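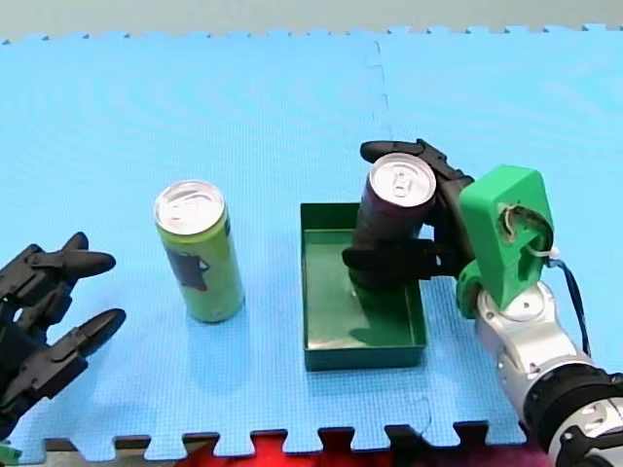
Hello all,

I've become very keen on trays for the drinks table at the Tistthorpe sale in August, so thank you, Elli, for starting me off! Last year we stood everything straight on the cloth and the cans wandered all over the place. What I'd like is one low-sided tray per flavour, with spares left out beside it. The dark green one is the sort of thing I mean, with a maroon can upright in it and the slim lime-green one waiting on the mat next door.

On 'will they tip over', which Elli asked:

> Elli Koivisto wrote:
> Are the Terix trays deep enough? We'll have 200 cans and most of them are the tall kind. I'd hate to buy 60 trays and find the walls are no use. Also, are we really putting foam mats on the tables?

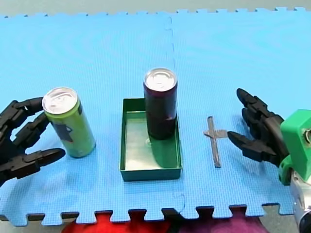

Deep trays would be a nuisance, I think, as people like to see what they're picking up. A can that stands well clear of the rim is easy to grab, and the maroon one does so nicely. Yes please to the blue foam mats as well - they slot together, they wipe clean and they're lovely and quiet when you put things down.
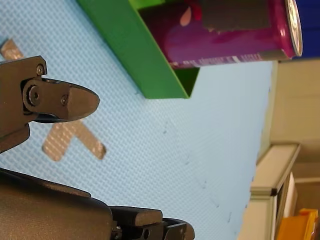

I'd still keep one tray for cans lying on their sides, at the end nearest the till, and put the brighter flavours in it. Sixty trays sounds like far too many to me, though. Could we start with a dozen and see?

Agyeman's van can bring the tables over at 8 am if somebody lets him know.

Best wishes to all,
Mollix Stores (the back counter)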